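How many demonstrations before I switch up the table?

Kumaresan Subramaniam
Hi all, longtime reader, and I finally have something to ask! I've been teaching a two-arm setup to put together picture frames by steering it through the job myself and saving every run (I call the project Bisora, after nothing in particular). So far I have 51 good runs and 18 I threw out because I fumbled something. The policy trained on the good ones does fine when I lay everything out the way I always do, and then falls to pieces if I nudge the frame over by the width of my hand.
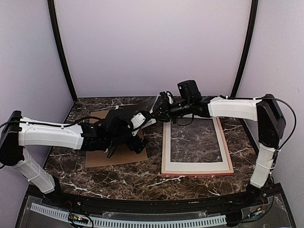

My question is really about variety, and whether I should keep piling up runs with the same layout or start moving things now. I have the frame lying flat on the right and the brown sheet on the left, turned a little, and both arms work over the back half of the table. The tabletop is a dark marble pattern with white veins, and I do wonder if the model is using those veins as landmarks, seeing as they show right through the opening of the frame. Would you change the surface, the layout, or both? And should the fumbled runs stay out? Thank you kindly for any thoughts, I have most of June free to work on this.

Wogan
Welcome! Start moving things now, I'd say. I did what you're doing on a lid-closing task and saved 699 runs from one layout before I tried shifting anything, and I still wince thinking of all those evenings. Move the frame a little every run, turn it too, and swap which side it's on once in a while. For the surface, lay a plain cloth down for a third of your runs and see if the results change. If they do, you have your answer about the veins. Do keep a few runs aside that you never train on, with the frame in odd spots, so you have something fair to test against.

As for the fumbles, I'd go back through them. A run where you slipped, recovered and finished the job is worth keeping, and the ones where you gave up can stay out.

Taltau
more data. mine got better when i just did more

Hitoneo
I agree with Wogan on nearly everything, but change one thing at a time, please! Do a batch with only the positions moved, retrain, look at it, and then bring in the cloth. Also watch your own pace. My early runs were slow and my later ones were quick, and the model learned a strange mix of the two where it would stop and dither right before the grasp. I ended up redoing the slow ones, and it was a dull weekend, but the dithering mostly went away.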